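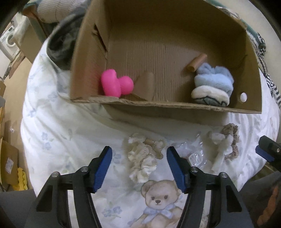

Community Services

Home | News | Services | Contact

The Fluvadley Linen Exchange will accept donations of clean bedding again this spring. In January, residents gave 214 items, and 113 households received sheets, blankets or bedspreads. Children's sizes remain in short supply. Donations may be left at the Wallin Street office during regular hours. Questions should be directed to Golshifteh Nouri, Exchange Coordinator.

Last updated: 2026-03-18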